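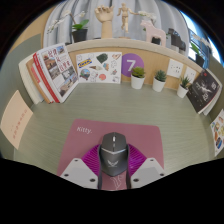
买书桌这件事我拖了很久，原因是我已经有一张桌子，是餐桌，而家里另一位成员对“餐桌上不能同时有键盘和排骨”这一条很坚持。最后订的是 Gromholm 家的 Kasness，一张带后挡板和小搁架的书桌，颜色叫“鼠尾草灰绿”。选色的时候我很犹豫，怕它和我那块印着“Kitty.”的灰粉色鼠标垫打架，结果粉配绿放在一起居然有点像春天的糕点铺子，桌面上细细的横向木纹也没有被颜色盖死，后面那条软木色的挡板又把两边都压住了一点。我对自己的审美一向没有信心，这次算是蒙对了。

先说到货。两个箱子，一个轻一个重，重的那个送到楼下就不肯再往前走了，准确说是送货的师傅不肯。我住四楼，没有电梯，页面上写着“送货入户”，下面有一行字号小到需要诚意才能看见的说明，大意是入户指的是入单元门。这一条请住楼梯房的朋友自己掂量。

开箱以后味道不大，我把窗开了一晚，第二天早上就闻不出来了。包装用的是纸板蜂窝，角上包得很厚，没有磕碰。说明书一共 12 页，其中 4 页是用各种语言提醒你不要站到桌子上去，可见世界各地都有人站上去过。

组装我一个人做的，花了一个下午。桌腿和横梁的孔位对得很准，拧到底没有歪，这一点比我以前买过的所有平板家具都强。麻烦出在后挡板。它要靠六颗长螺丝从桌面底下往上拧，说明书画的是一位没有五官的先生，单手扶着挡板，另一只手从容地在桌子底下拧螺丝，身体却还站着。我试了这个姿势，人类做不到。后来我把桌子整个翻过来，挡板垫在两摞书上，才算装上。附送的内六角扳手柄太短，拧到最后两圈手心会疼，有电动起子的直接用电动的，扭力调小一点，别把孔拧花。

还有一件小事，配件袋里多了一颗螺丝。我把桌子从头到尾检查了一遍，没发现哪里缺。这颗螺丝现在住在抽屉里，我有时候会想起它。

桌面。木皮很薄，从侧边能看出来，里面是压合板，这个价位也不该指望别的。漆面是哑光的，手摸上去略微有一点涩，不沾指纹，但是沾铅笔印，湿布擦一遍擦不掉，要用橡皮。热杯子我老实用杯垫，没有试过不用会怎样，评测精神到此为止。有一回咖啡洒了小半杯，过了一会儿才发现，擦完没有留印，接缝处也没有鼓起来。我又观察了一个星期，还是没鼓，于是放心了。

宽度对我来说够用，进深差一点。显示器如果用原装的大底座，往后推到挡板跟前，眼睛还是觉得近。换显示器支架的话要注意，后面有挡板，夹具没地方夹，只能夹侧边，而侧边夹上以后抽屉就拉不到底。这几样东西各自都设计得不错，只是彼此没有见过面。

抽屉只有一个，在右手边，浅，放得下笔、充电线、药盒和那颗螺丝，放不下一本厚书。滑轨是普通的滚轮，不带缓冲，半夜关抽屉要用手送一下。Gromholm 的页面上管它叫“静音抽屉”，我想他们的意思是抽屉在不动的时候很静。

挡板是我买它的主要理由，也是我意见最多的地方。看起来是软木的样子，按上去有一点弹性，插图钉可以，拔出来的小孔过几天会自己收一些。但是里面那层料不深，长钉会顶到硬板，钉头就歪着站在那里，像开会迟到的人。挂便签、车票、一两张明信片没问题，想挂日历的就算了，我挂过，凌晨掉下来一次，把我吓得不轻。

挡板上头那道搁架很窄。它能放的东西包括：一排多肉（小盆）、眼镜、遥控器、你暂时不想处理的信。它不能放的东西包括马克杯。放是放得上去的，只是你会整天用余光看着它。

稳不稳？平时打字不晃。写字用力的时候，桌面左右会有极轻微的摆动，我在两条后腿底下垫了家具毡以后好了很多，估计是我家地不平，楼龄摆在那里。我朋友 Mulugeta Tefera 是做柜子的，来吃饭时顺手把桌子推了推，又蹲下去看了看横梁，站起来说“还行”。他对我家的餐椅从来没有发表过意见，所以我把这两个字理解为表扬。他另外说了一句，横梁的螺丝用上一两个月要再紧一遍，木头会走。我九月的时候照做了，确实每颗都能再拧进去一点。

买之前我比较过另外两张。Whiteley 的那张是实木，抽屉真好，榫头做得漂亮，拉开的时候有一种很体面的阻力，价格也很体面，我在店里坐了一会儿就走了。Zistisum 的便宜不少，也有挡板，不过那个挡板是卡上去的，店里的样品用手一抬就下来了，我又给它装了回去，装得不太好，在这里向店员道歉。如果你只需要一块平面，Zistisum 足够。如果你打算这张桌子用到退休，那就再攒攒钱，去看 Whiteley。

售后我联系过一次，问能不能单独买一块加深的桌面。对方回复得很快，很客气，说没有，然后推荐我再买一张同款桌子，两张背对背拼起来。我认真考虑了一下中间会立着两块挡板的样子，谢过了他。

打分的话，桌面和做工给高分，挡板给及格，抽屉扣一点，说明书里那位先生扣得多一点。满分 100，我给 78，少掉的分有一部分要算在四层楼梯头上。有人要问颜色，网页上的图比实物深，实物更浅更灰，白天靠窗看发绿，晚上开暖光灯看，几乎是米色。想要那种浓一点的绿的，别买这个色。

补充：有邻居问能不能给孩子当书桌。高度不能调，孩子得配脚踏。桌角是圆的，前沿也倒过边，胳膊压久了不硌。抽屉没有限位，用力一拉会整个出来，底下要是有脚就不太妙，我的脚可以作证。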